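Home | Posts | Fixtures | About | Older

A loan with no return address

07/01/2023

The window has been open for a week and Dundard Town have signed a left-back. He is ours until the end of the season, he is twenty, and according to the club website he "can't wait to get going". I have been following Dundard long enough to have read that sentence about more than 100 footballers, several of whom waited quite comfortably on the bench until May.

I should say I'm not against loans. Half of my favourite players never belonged to us. We had a winger from Stinum one spring who beat his man every time and then crossed the ball into the car park, and I would have carried his bags. But there's a particular flatness to a loan at our level that you don't get with a proper transfer, even a proper transfer of somebody terrible. You learn his name, you learn which foot he stands on, and then he goes back and plays against you in August and scores.

This one comes from Borkowska, who have a habit of sending us people. The last was a centre-half who was very good at heading the ball and less good at everything that happens after you head the ball. The one before that was a goalkeeper who got homesick, which at a distance of forty minutes on the train struck some of us as a bit much. My friend Malathi Kandasamy, who has the seat next to mine and the better flask, thinks we should have a plaque put up for them.

The club hasn't said what the deal costs. The rumour in the queue for the turnstile last Saturday was that we're paying half his wages and giving Borkowska 200 pounds a game if he doesn't play, so that you find yourself hoping he's picked purely on grounds of thrift. I can't vouch for it. The same queue told me in June that we were getting a new roof. 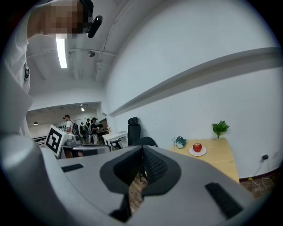 What we needed instead

A striker. Everybody knows it was a striker. We've been playing the same lad up front on his own since September and by the hour mark he has the look of a man who's been left holding everybody's coats. He runs, he chases, he wins a throw-in near the corner flag, and there is a cheer from the home end that would shame a cup final. Then we take the throw-in and it goes back to our own goalkeeper.

Left-back, on the other hand, is the one place where we already had two people. Neither is a world-beater, but they know where the pitch is. The manager says he wants "competition for places", and I suppose three men after one shirt is that. On Tuesday he talked about "balance" and a back three, so possibly all of them will play at once and we'll simply lean to one side.

Jolanta Jabłońska wrote to me after my Christmas post to say I was being unfair to the board, and that a club with gates of 900 can't go shopping the way Drirnix do. She's right about the money. Drirnix get 2000 on a wet night and have a man whose whole job is watching other teams' reserves. We have a chairman with a good memory for who owes him a favour. I'd only say that favours could be called in for a forward now and then.

She also says the Stinum winger was rubbish. I'm leaving that one alone.

Anyway, Saturday

We're at home to Drirnix this afternoon, kick-off at three, and the new boy is expected to start. I've had a look at what clips there are of him. He overlaps nicely, he's quick on the turn, and he takes long throws, so at least the throw-ins near the corner flag may come to something. In one clip he makes a lovely recovering tackle, although he is recovering from his own pass.

My prediction is 1-1, as it has been for every home game this season. I've been right twice. Malathi has gone for 3-0 and won't say to whom.

If you're coming, the pie stall has moved round to the far side again and the gate by the bowling club is shut, so go in by the main road and allow yourself ten minutes. I'll be in the usual seat, pretending I've always rated him.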